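Moving the Office Into the Spare Room, Part Two

So last time I left off with the old rug rolled up in the hallway and a lot of big promises from me. I'm happy to say the room is usable now! I've been working in there since the start of the month and my back has mostly forgiven me for the two years at the kitchen counter.

The biggest job was the floor plan (I drew it on the back of a Tiedemann catalog and then lost the catalog, so I drew it again). I wanted the desk along the long wall, out of the afternoon glare, and I wanted to be able to open the closet without doing a little dance every time. That meant giving up the armchair, which hurt. It's in the bedroom now with laundry on it.

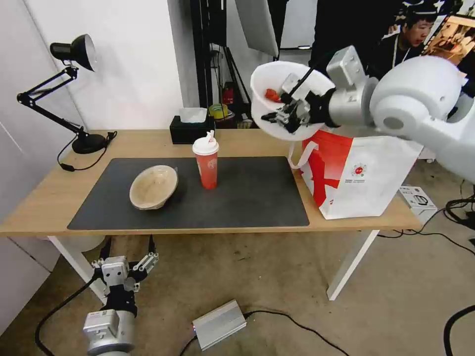
Do you really need a whole room to work from home?

A corner will do fine if you can leave your things set up overnight. Packing up at dinnertime was what wore me down at the counter, much more than the lack of space.

Money next, because a few of you asked. I set aside 2,000 dollars for everything and I've spent 667 so far, and most of that went on the chair. I tried the chair out at the Gesel store for so long that I started answering emails in it. It's gray, it's a bit ugly, and I love it. The lamp was 23 dollars at the flea market in Zakgate and needed a new plug, which I paid somebody to put on after staring at it for an evening.

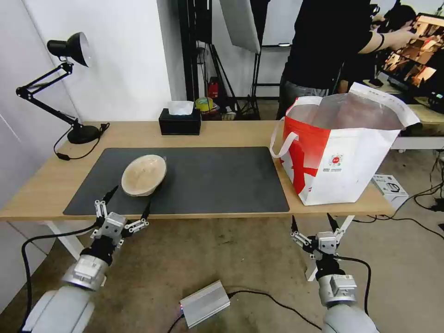
What I'd skip

The cable box, for one. I bought a big one and everything I own has a fat plug that won't fit, so it went back. I'd also skip painting before you've lived with the light for a couple of weeks. I put up a green that looked gorgeous on the card and like pea soup by four o'clock, and then I had to do two coats of white over it, grumbling the whole time.

And the drawer unit! Corketti makes a nice narrow one, but I never open the bottom two drawers, and I keep banging

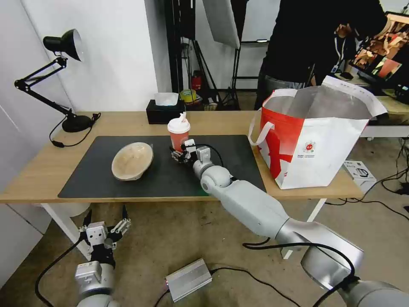 my knee on it when I swing around to get the phone. If I were starting over I'd put up a shelf and call it done. A shelf can't get you in the kneecap.

I still need curtains (the window is 180 centimeters wide, so of course nothing off the rack fits) and something for the wall behind me on calls. My sister-in-law has offered a very large painting of a horse. I'm thinking about it.
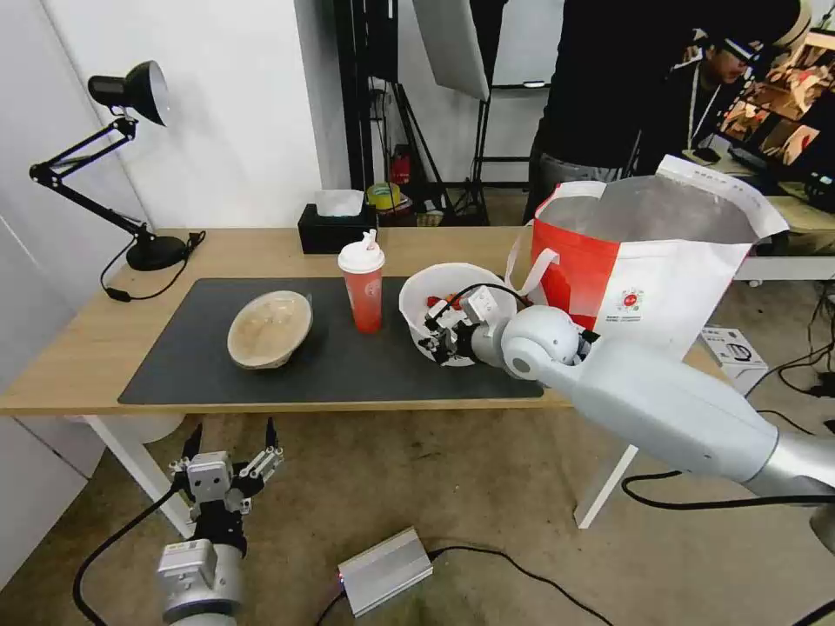 Light wood table, dark mat, drink at the back.

Curtains next time, if the fabric gets here by October.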